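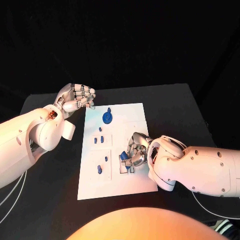 Lulter R9 Compact Moving Wash: Road Test

The R9 is Lulter's first wash fixture aimed at small theaters and corporate rental stock. We had two units on loan, hung them on a 30-foot truss in a black box room, and ran them from a Jaunzems desk over DMX.

The head is an LED wash with RGBW color mixing, a motorized zoom and a single-phase virtual shutter. There are no gobos and no framing. Control comes in two modes, 11 or 183 channels. The larger mode maps every cell separately and is only practical with Art-Net, which the fixture accepts on a locking connector at the rear. Most users will stay in the small mode.

Zoom travel is smooth until the last part of the narrow end, where both units stepped visibly on fades longer than nine seconds. Firmware loaded during the test reduced this but did not remove it. Color mixing is even across the field at mid zoom. At full wide a green edge shows on a white wall, less so on fabric. Saturated magenta and deep blue are strong. Amber is weak, as it is on most RGBW fixtures in this class.
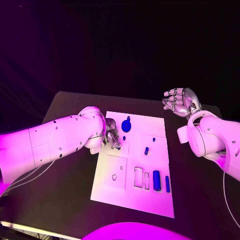 Meron Kahsay
Technical Editor, Fixtures and Control

Dimming is 16-bit and clean from zero. The default curve is set to linear and should be changed to square law before any theater use. With the fan in Auto the unit is audible from the third row once it has been at full for a while. Studio mode fixes that and costs a noticeable amount of output.

Pan and tilt return to position accurately after being knocked. Tilt lock is a sliding tab on the yoke, stiff on one of our units. The omega brackets fit older Rimirach clamps without spacers.

The menu is the weak point. Address and mode sit on separate pages, and the display times out before a crew member on a ladder can finish both – the timeout can be extended, but the setting is three levels down and is lost on a factory reset. RDM works and is the better route.

Supplied: power cable, two brackets, safety bond, printed quick guide. The full manual is a download. Flight case is extra.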